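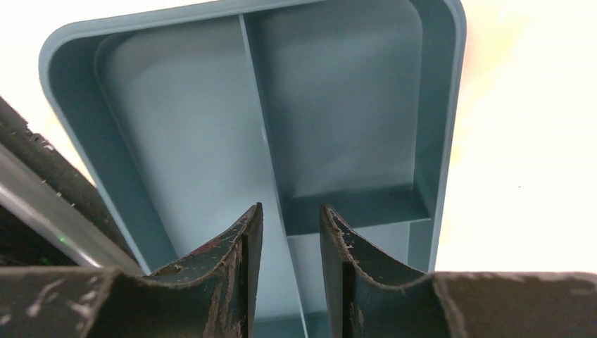
Why give small parts a divided tray when an open one holds more? A divider keeps unlike things apart, and people put an item back sooner when its place is plain.

4.2 Trays and boxes

We were delighted by how much a single wall changes a tray. In the Jirus sorting trials, led by Kidus Demissie, people spoke of "the left side" within minutes, and the name stuck. Berhanu Endale had predicted this in June, and the 500 sorting sheets bear him out very nicely.

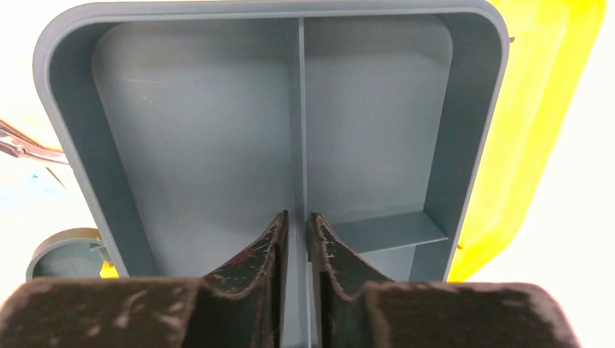 Figure 2. Grey-blue divided tray, left compartment empty.

A long compartment suits pens and rulers. Shorter items drift, and a cross wall helps – it gives them a corner to settle in. We would gladly see more trays made this way!

Lidded boxes raise a different question, which we found every bit as interesting.
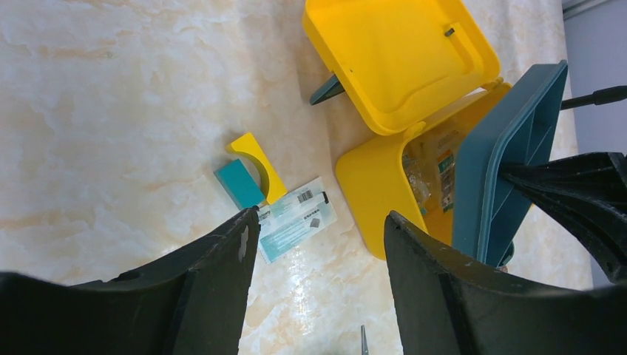
A hinged lid stays with its box, so it can't be mislaid, but it does need table space when open. Our sorters at Callbridge liked the hinge all the same. Several asked for clear labels on the outside as well, and we take up labelling in Section 5.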